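Sorting a Shared Table: Project Report
Ileana Cârstea, Hernán Mamani, Teodor Căpraru
Supervisor: Maricica Mocanu
Submitted 8/26/23

1. Background

Our project looked at how people clear a small table that several others use. In April we asked 14 students in our building how they tidy up after eating or working in the common room. Most of them said they start with food, then dishes, then everything else. A few said they put everything in one place first and sort it later. We wanted to compare these two ways and write a short set of house rules from the results. We named the set Tenine, which is also the name of our shared folder.

2. Materials

We used household things only. The main pieces were a green tray with raised sides, a dark brown round bowl and a white round container. We also had a cloth, a fork, a blue sponge, a marker, grapes and a round orange fruit. Mircea Surdu lent us the plywood table. The cloth was kept in the brown bowl between uses so that it did not take up space on the wood.
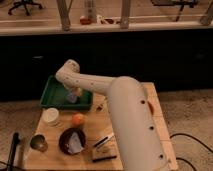
We gave each thing one of three labels: food, tableware or other. The labels were harder to agree on than we expected. Hernán wanted the cloth under tableware, because at his house it is put out with the plates. Ileana wanted it under other. We went with other and did not change it again. The marker was also put under other.

3. Method

The two ways of tidying were called "group first" and "tray first."

In group first, the person moves things of the same label next to each other on the table and then puts them away one group at a time. In tray first, the person moves small things to the tray in any order and sorts them at the end. Bowls and cups stay on the table in both.

We did 11 rounds. Before a round, one of us laid the things out and the person tidying waited in the hall. Teodor kept the notes. He wrote down which thing was moved first, which thing was moved last, and any thing that had to be moved twice. We did not use a stopwatch, since our questions were about order and repeated moves.

For the later rounds we wanted a fuller table. A table with only a few things on it was too easy, and the two ways looked almost the same in the notes.
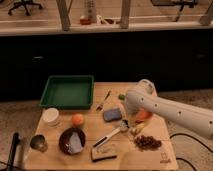

Long things caused the most trouble. The fork took up little room but was often set down across something else and then had to be moved again. The sponge was usually left until last, even by people who told us they always begin with it. Grapes were a problem in tray first because they ended up under other things. Two people asked if they could put them in a bowl, and we said no to keep the rounds the same.

4. Results

Group first had fewer repeated moves on a full table. On a nearly clear table we saw no difference worth reporting. People liked tray first better and said it felt faster, but we have no times to check this against.

5. Problems

The layout was not exactly the same from round to round. We should have marked the positions with tape. Also, all the people who tidied knew at least one of us.

6. House rules (draft)

Food goes first. Keep the cloth in its bowl. Do not stack anything on top of fruit. Rinse the sponge and leave it by the sink. Empty the tray before you leave the room.

Maricica Mocanu has asked us to add a rule for leftovers, and Hernán is writing it.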